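Prultby Community Science Room – Minutes of the January General Meeting

Meeting opened at 7 pm. Chair: Eyerusalem Mekonnen. Apologies received from Imai.

1. Welcome
Eyerusalem thanked everyone for coming out in the heat, and thanked whoever left the plums by the kettle (they were gone before item two). The previous minutes were accepted with one spelling fixed.

2. The bench
There was a good long chat about the black cloth with the scalloped edge. Most of us are fond of it – clear glass shows up so much better against a dark colour than it did on the bare table – and the clips are doing a fair job of keeping it put. It was agreed to leave the cloth where it is and to buy a packet of spare clips from Drestby.
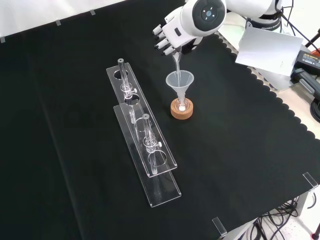 Eyerusalem then raised washing day. The cloth is to go home with a different member every 4 weeks, cold wash, no softener please, and be back on the bench before the next session.

3. Tube rack
The clear acrylic rack has its supporters and its grumblers. Those in favour like being able to see the tubes from any side. It was suggested we might go back to the old timber one for the junior sessions.

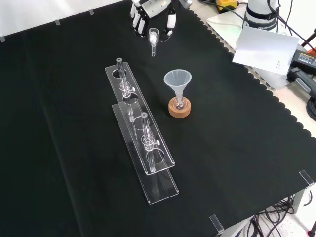 Imai had written in to say that the timber rack swells whenever it gets damp, and that she would sooner see the juniors learn on the acrylic from the start. After some friendly back and forth the meeting came round to her view. Carried, 9 in favour, 3 against.

4. Funnels and cork rings
The cork rings were warmly spoken of. A round-bottom flask simply won't stand up by itself, and a ring under it saves a lot of anxious hovering when there's a funnel in the neck.
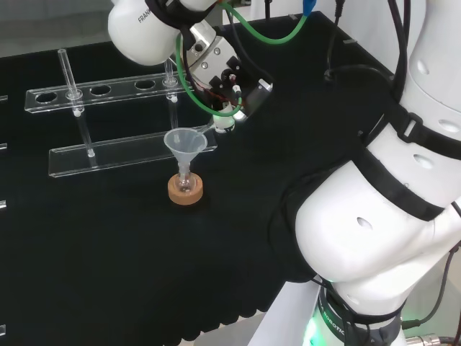 Quotes for more rings have come in from Drestby and Stultico, and Stultico's was the cheaper once postage was counted. Order to go in this month. Members are asked to rinse funnels straight after use and leave them upside down on the draining rack.

5. Other business
The labelling of the glassware cupboard was put off again, with regrets.

Meeting closed at 9 pm, followed by tea. 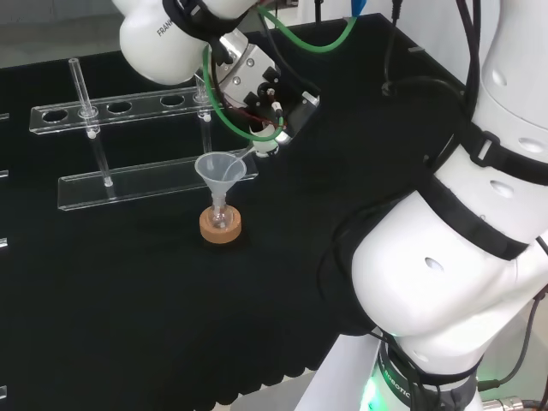
Funnel, flask and cork ring on the black cloth, with the acrylic rack alongside.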